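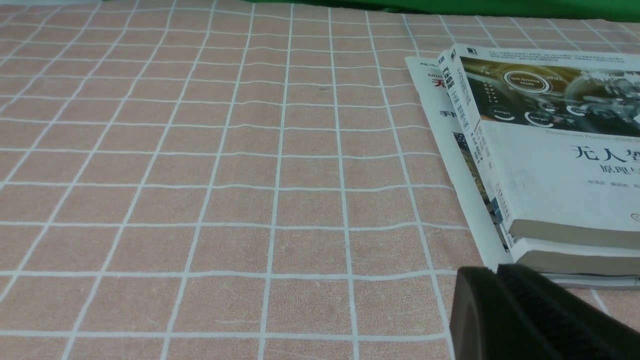 Anhang 1 zum Ticket: Blick der Handgelenkkamera, Greifer an der Ecke des untersten Buchs

Ticket 77 – Greifer rutscht am Bücherstapel ab, Entfernung zum Tisch springt
Bereich: Robotik-AG Cletberg, Aufgabe »Stapel abräumen«
Status: gelöst, ein Punkt offen
Priorität: hoch (Vorrunde in Sukville im Oktober)

Fehlerbeschreibung

Der Arm soll einen Stapel aus drei Büchern von oben nach unten abbauen und die Bücher einzeln in die Ablage links legen. Bei den ersten beiden Büchern klappt das meistens. Beim untersten Buch fährt der Greifer zu tief an, setzt auf dem Tisch auf oder schließt oberhalb der Kante ins Leere. Manchmal wird schon das oberste Buch nicht gefunden, dann bleibt das Programm in der Suche stehen und bricht nach Ablauf der Wartezeit ab.

Im Anhang sieht man die beiden Fingerspitzen über der unteren linken Ecke des untersten Buchs. Das Buch ist breiter als die zwei darüber und steht links unter ihnen vor. Als Unterlage dient die rosa-beige Tischdecke mit dem weißen Gitter.

Erwartetes Verhalten: Die Kante des jeweils obersten Buchs wird erkannt, der Greifer fährt auf halbe Buchdicke und schließt.

Umgebung

Arm mit Zweifingergreifer, Kamera am Handgelenk
Steuerprogramm Dunach, Stand vor den Ferien
Greifmodul Bautista, Parameterdatei der Vorgängergruppe übernommen
Beleuchtung: Deckenlicht, Rollos halb unten

Verlauf

14:10
Fehler nachgestellt. Neun Durchläufe mit unverändertem Stapel, davon drei vollständig. Bei den übrigen steht im Protokoll jedes Mal »Ebene unsicher« kurz vor der Anfahrt. Die Meldung kam früher auch schon vor, wir haben sie bisher weggeklickt.

14:25
Mechanik geprüft. Schrauben am Handgelenk fest, beide Finger sitzen gerade, Kabel hat genug Spiel. Referenzfahrt wiederholt, Nullpunkt stimmt. Greifkraft eine Stufe höher gestellt, ohne Wirkung. Zurückgestellt.

14:40
Verdacht Kalibrierung. Kamera neu kalibriert, mit der festen Kalibrierplatte. Der Restfehler ist klein und fast gleich wie beim letzten Mal. Danach wieder »Ebene unsicher«. Die Kalibrierung ist es also nicht.

15:05
Debug-Ansicht eingeschaltet und Anhang 1 daneben gelegt. Dunach schätzt die Tischebene aus geraden Linien im Bild. Das Gitter der Decke liefert davon reichlich, die Längslinien sind auch brauchbar. Die Querlinien sind dagegen gewellt, am deutlichsten in der Mitte und gleich links von den Büchern. Dort liegen die Stützpunkte für die Höhe. Das Programm legt eine Ebene durch Linien, die keine Geraden sind, und die berechnete Tischhöhe wechselt von Bild zu Bild.

15:15
Decke glatt gezogen und an den Ecken festgeklebt. Die Schwankung der Tischhöhe geht von 9 mm auf 3 mm zurück. Besser, für das unterste Buch aber noch zu viel.

15:30
Linienschätzung in Dunach abgeschaltet, Tischhöhe fest eingetragen. Der Wert stammt aus einer Antastfahrt mit geschlossenem Greifer. Die Meldung »Ebene unsicher« erscheint nicht mehr. Sieben Durchläufe, der Greifer setzt in keinem davon auf dem Tisch auf.

15:50
Bleibt die Kantenerkennung. Das unterste Buch wird jetzt in der richtigen Höhe angefahren, der Greifer schließt aber teilweise zu weit innen. In der Debug-Ansicht springt die erkannte Kante zwischen zwei Lagen hin und her. Die eine ist der echte Rand. Die andere liegt dort, wo auf dem vorstehenden Streifen ein schmales dunkles Bildstück neben den Buchrücken entlangläuft. Der Kontrast zwischen Druck und weißem Einband ist für den Filter genauso gut wie der zwischen Einband und Decke.
Beim obersten Buch kann dasselbe passieren. Auf dem weißen Umschlag sitzt ein breites dunkles Foto vom Inneren eines Fahrzeugs, das mit »Self-Driving Mode«, und dessen Ränder werden gern als Buchkante genommen. Das würde erklären, warum die Suche dort manchmal hängen bleibt.

16:10
Versuch mit höherem Schwellwert: Die Innenkanten bleiben, dafür verschwindet ab und zu die richtige Kante. Verworfen.
Versuch mit Farbfilter: Die Deckenfarbe wird als Hintergrund eingelernt, als Kante zählt nur noch, was auf einer Seite an diesen Farbton grenzt. Funktioniert beim untersten Buch sofort. Der grüne Stoff am oberen Bildrand erzeugt eine zusätzliche Kante, deshalb Suchbereich oben beschnitten.

16:35
Für die oberen beiden Bücher reicht der Farbfilter allein nicht, weil sie fast deckungsgleich liegen und links an das untere Buch grenzen, also weiß an weiß. Lösung vorerst: Ist die Außenkante des Stapels gefunden, werden die oberen Bücher über die Höhe gegriffen. Buchdicken mit dem Messschieber aufgenommen und in die Bautista-Datei eingetragen.

16:55
Schlusstest mit allen Änderungen, wieder neun Durchläufe. Alle Bücher abgelegt, kein Abbruch. Zykluszeit etwa 77 Sekunden und damit länger als vorher, für die Vorrunde genügt es.

Ursache

Zwei Fehler gleichzeitig. Die Tischhöhe wurde aus einem welligen Gitter geschätzt, und die Kantenerkennung hat gedruckte Flächen auf den Büchern mit Buchrändern verwechselt. Die höhere Greifkraft aus den älteren Einträgen hat damit nichts zu tun und kann aus der Anleitung gestrichen werden.

Änderungen

Dunach: Ebenenschätzung aus, feste Tischhöhe, Suchbereich oben verkürzt
Bautista: Hintergrundfarbe eingelernt, Buchdicken eingetragen, Greifkraft wie vorher
Aufbau: Decke an vier Ecken geklebt, vor jedem Termin glatt ziehen

Offen

Die festen Buchdicken gelten nur für diese drei Bücher. In Sukville wird der Stapel gestellt und wir kennen die Maße vorher nicht. Wir brauchen also eine Messung der Dicke durch Antasten, entweder von oben nach jedem abgelegten Buch oder einmal am Anfang für den ganzen Stapel – die erste Variante ist einfacher, kostet aber Zeit. Dafür ein eigenes Ticket anlegen.

Nachtrag, nächster Termin

Antastfahrt nach dem Einschalten wiederholt, die Tischhöhe weicht nicht ab. Bei ganz geöffneten Rollos erkennt der Farbfilter die Decke schlechter, der Farbton muss dann neu eingelernt werden. Hinweis in die Startliste aufgenommen. Parameterdateien gesichert, alte Fassung liegt im Ordner »vor Ticket 77«.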